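The Second Arm Always Costs More Than the First

When Walter Muñoz sat down in February to plan the packing room at Zunmont, he had a pencil, a pot of coffee and what he thought was a pretty simple shopping list. Two arms, two grippers, one table. How hard could it be? 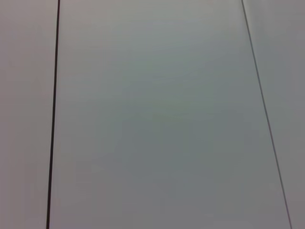
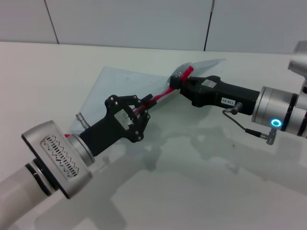
Gray paneling, and the two arms at the table with a clear plastic bag.

Well, the arms turned out to be the easy part. It was the little things that kept creeping onto the page (cables, connectors, spare fingers, a decent table), and by the third draft his list ran to 7 pages. Walter laughs about it now, and he'll happily show you the coffee rings on every one of them.

His friend Struan Aitken, who has bought equipment for eight years over at Tundau, talked him into pricing the grippers separately from the arms, and I think that's the best advice in this whole story. A bag sags and slides and bunches up, so you want to try a few different hands before you sign for any of them! Arango lent him three on trial. The shipping alone came to $1,412, and he grumbled, but he paid it.

He has also set aside money for training, and a bit more for the things he hasn't thought of yet. The final order goes in once the trials are done.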